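Gestern Abend war ich beim Konzert von Warnine im Rametti. 165 Leute passen rein, ausverkauft war es nicht. Ein paar Notizen, bevor ich alles vergesse.

Warnine sind zu zweit, Synthesizer und Stimme. Wer nur die erste EP kennt: Live ist das deutlich langsamer und lauter. Die ersten zwanzig Minuten kam kein Schlagzeug, auch nicht vom Band.

Vorband war Ostine, solo mit Akkordeon und Loopgerät. Vier Stücke, kaum Ansagen. Das dritte hat mir am besten gefallen, den Titel habe ich nicht verstanden. Falls ihn jemand weiß, bitte drunterschreiben.

Zum Ton: Hinten an der Bar ist der Bass im Rametti immer noch matschig. Ich bin nach dem zweiten Lied nach vorne links gegangen, da ging es. Die Stimme war trotzdem zu leise - das war beim letzten Mal auch schon so.

Die neue Platte heißt "Chmielewska" und kommt im November. Gespielt haben sie daraus fünf Stücke, das längste ging sicher über zehn Minuten. Für mich das beste des Abends, obwohl in der Mitte lange fast nichts passiert.

Am Merchstand gab es die LP vorab, Auflage 203 Stück, nummeriert von Hand. Ich habe Nummer 2. Keine Ahnung, wie das um 23 Uhr noch möglich war.
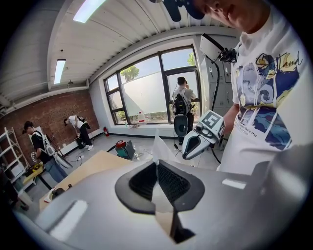 Die LP läuft jetzt zum zweiten Mal durch. Seite A ist fast nur Fläche, Seite B hat die Songs mit Gesang. Der Klang hat etwas Gedämpftes, als läge eine dünne, durchscheinende Plastikfolie wie die auf dem Foto zwischen mir und der Band. Bei den leisen Sachen passt das gut, beim Titelstück hätte ich mir mehr Höhen gewünscht.

Nachtrag zur Frage nach der ersten EP: Die Kassette ist vergriffen, digital gibt es sie noch. Beim Titelstück steht der Zähler gerade bei 657 Plays. Da geht noch was.

Nächstes Konzert hier im Rametti ist wieder Ostine, dann mit Band. Karten habe ich schon.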